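Vendbridge Stumivden 2 Two-Arm Bench Cell
Sold and supported by Katelel

Overview

The Stumivden 2 is a table-mounted cell for handling soft goods: knitwear, accessories, liners, bagged textiles. Two arms work over a shared wooden tabletop. It is sold to packing rooms and development groups that need to find out whether a garment task can be automated before paying for a full line.

Most orders start as a budget line for "two arms". The arms are usually the easy part to price. The items below are the ones that get left out.

What to budget for

Base cell. Frame, tabletop, both arms, parallel grippers, wrist cameras, overhead camera, controller and cabling. Quoted as one line.

Gripper fingers. Wide flat fingers are standard. They hold ribbed and stretchy knits over a larger area than narrow ones and leave fewer pulled loops. Fingers are a wear part. Order three spare pairs with the cell and treat them as a yearly cost after that.

Power. One dedicated circuit per cell. Extension cords are acceptable during setup and should be replaced by a fixed drop before regular use.

Floor space. Allow clear access on all sides of the table. Controllers can stand on a neighboring desk, but cable runs across a walkway need covers, and covers are not part of the base cell.

Consumables. Test garments stretch and bags crease. A bag that has been opened many times behaves differently from a new one - plan to replace both on a schedule and keep a sealed set for acceptance.

Operator time. This is the largest recurring cost at most sites. A new item type needs 13 working days on the cell with a trained operator, plus review. Sites that budget only for hardware tend to run short in the second quarter.

Lead time and installation

Orders confirmed before June ship from the Sayegh warehouse in the same quarter. Installation takes 2 days. The installer levels the table, torques the corner brackets, checks arm reach and runs the acceptance routine with your own items. Have the items on site the Friday before.

Electrical load, anchor pattern and crate dimensions are in planning sheet 274, available from sales.

Knit handling and bagging materials on the bench
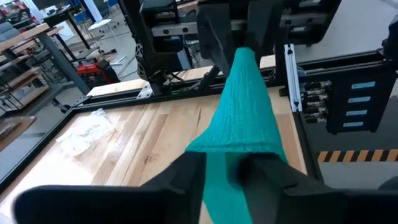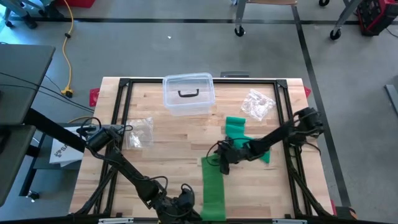

Choosing one cell or two

A second cell does not halve the time to qualify an item, as both depend on the same reviewer. It does make sense where two item types with different finger sets run in parallel, or where downtime on the first cell would stop a shift. Emiliano Carrasco in applications will go over item lists before a quote is issued. Send lengths, fabric weights and bag sizes. Photos alone are not enough to quote from.

Service

The standard agreement covers arms, controller and cameras. Fingers, tabletops and cable covers are excluded. Remote diagnosis requires a wired network connection at the controller. For service terms and renewals, contact Arnar Bisgaard at Katelel.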